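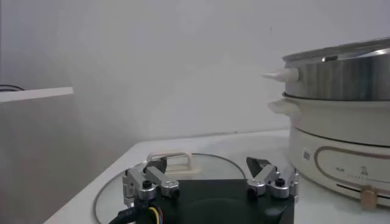

An electric hot pot on a white table, with a clear glass lid lying flat beside it.

Electric hot pot

An electric hot pot is a small cooking vessel with its own heating element, used on a table or worktop instead of a hob. Most have a pot set over or into a base that holds the element and the controls. The name is loosely applied. Shops use it for wide, shallow pans meant for communal broth cooking, for deep single-person noodle pots, and for stacked models with a steaming tier, and the boundary with the electric saucepan is largely a matter of what the seller prints on the box.

Construction

The pot is usually stainless steel or coated aluminium. Steel is described by sellers as the more durable choice, a claim that depends a good deal on its thickness, which is seldom stated. Bases are commonly plastic, often white or cream, with side handles that are meant to stay cool. On many cheaper models they become warm after long boiling.

Tiered versions add a steel section above the base. Makers present the tier as a way of cooking a whole meal at once. In practice the food nearest the water cooks first, and dense vegetables in the upper section may need much longer than the instructions suggest.

Lids

The typical lid is a round sheet of clear glass with a thin metal rim and a central handle, either a knob or a loop. A loop is easier to grip with a cloth. Glass is said to let the cook watch the food without losing heat, although it mists over within a minute or so of boiling and the lid is generally lifted anyway. A lid laid flat with the handle upwards leaves a ring of condensation on the table. Some lids have a steam vent, and its absence is a frequent cause of boiling over.

Claims and comparisons

Energy savings are the most repeated claim and the least well supported. The Stallance buying guide compared 41 models and found that the advertised saving over a hob was mostly worked out for very small amounts of water. The Bremau and Gekton ranges both quote figures without saying how full the pot was. Capacity is also unreliable, as it is often measured to the brim, well above any safe level.

Cleaning

Where the pot lifts out, it can be washed like any other pan. Fixed pots must be wiped clean, and the base should never be put in water. The words "dishwasher safe" may refer only to the lid.

See also: Steamer; Rice cooker; Fondue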